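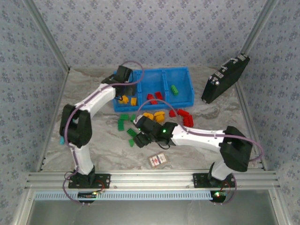 # An afternoon of sorting bricks by remote control

The workshop of Heltdale is on the second floor of an old printing house, above a shop that sells lamps. I came in October to learn how a person teaches a robot to put toy bricks in the correct compartment. I expected something fast. It is slow work, and after some hours I began to like it for this.

The task has a simple rule. Yellow bricks go to the left compartment of the blue bin, red ones to the middle, green ones to the right. A child of three understands it after one try. The two arms at Heltdale need to be shown it again and again, and each showing must be a little different from the last one. The project has the name Marulanda, and before my visit its people had recorded 485 complete demonstrations of the sorting.

The person who shows the task sits at a desk with a pair of small handles, made by a firm called Darkix. When the left handle moves, the left arm moves. When you squeeze, the gripper closes. The operators work in turns of 8 minutes and then they change places, for the hands get tired sooner than one thinks. The shoulders too.

I was allowed to try. My first brick was a yellow one, and I pushed it across the marble pattern of the floor for a long time before I held it. The difficulty is the depth. Your eyes say that the fingers are on both sides of the brick, but they are above it, and you close them on air. The operators told me to go lower than feels safe, and to stop looking at the arm and look only at the fingers. This advice helped me more than the written guide, which has nine pages.

Bricks are harder than they look for another reason. One lying flat gives the gripper two good sides. One tilted on its side gives it almost nothing, and it turns when you touch it. Where bricks overlap, you must decide which one to take first, and the decision is also part of what the robot learns. If one operator always begins with the top brick and another likes to push the pile apart, the recordings disagree with each other. Heltdale had long discussions about this. Now the operators may push, but only with closed fingers and only once for each brick.

Two arms make the work richer and also more difficult. One can wait over the bin while the other is busy in front of it, and a new operator forgets the waiting one completely. I did. My left arm stood still for most of my turn, and then I moved it into the path of the right one.

Not every recording is kept. In the evening someone watches them at double speed and removes the ones where a brick was dropped outside the bin or the arms touched. From the first group, 137 were removed. The newer rule is softer: if the operator makes a mistake and corrects it in a calm way, the recording stays, so the robot may also see how a mistake is repaired.

The next site is Flevgate, a warehouse that packs spare parts for bicycles. There the objects will be of metal, many of them shiny and round, and nearly 795 demonstrations are planned before the arms try anything alone. The operators spoke about the round parts with some worry.

At five o'clock I had one more turn. I took a green brick on the second attempt, carried it too high over the bin, and let it fall into the right compartment. It made a small sound, and the operator beside me was already reaching for the handles.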